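How to Budget for Handheld Grippers Without Forgetting the Boring Stuff

So you want to start collecting your own manipulation data, and someone has asked you for a number. Great! I love this part. Start with the task, then shop.

Step 1. Write down what the gripper has to pick up. Soft things and stiff things wear fingertips differently, so put spare tips on the first line of the sheet (we swap ours every 6 weeks).

Step 2. Price one complete station. That means gripper, camera with a wide lens, mount, screen, cables, table and lights. Our quote from Memari came to $3,629 per station, and the cables were extra, so read the small print.
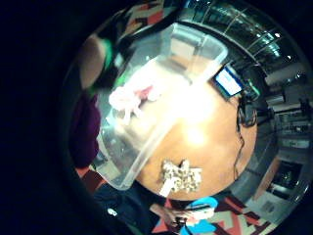

A round table with a clear storage bin, seen through the gripper's own camera. Note the glare on the wood.

Step 3. Check the lighting before you buy more of it. A glossy tabletop under an overhead light can wash out a good chunk of your view, and a plain matte cover is a lot cheaper than a new lamp - try that first!

Step 4. Budget for props. Clear bins are a fantastic challenge for a camera, and so is anything fluffy. Ximena Farías, who handles our orders, set aside $198 for bins, cloths and small odds and ends, and we still went back for more in July.

Step 5. Plan where the cables go. Measure from the screen to the nearest outlet, with slack for going down the side of the table, and add clips to the list.

Step 6. Rent one station before you buy seven. Asante and Allitz both do monthly rentals, and a month is plenty of time to find out which mount your hands get tired of.

Prices last checked 2026-10-06.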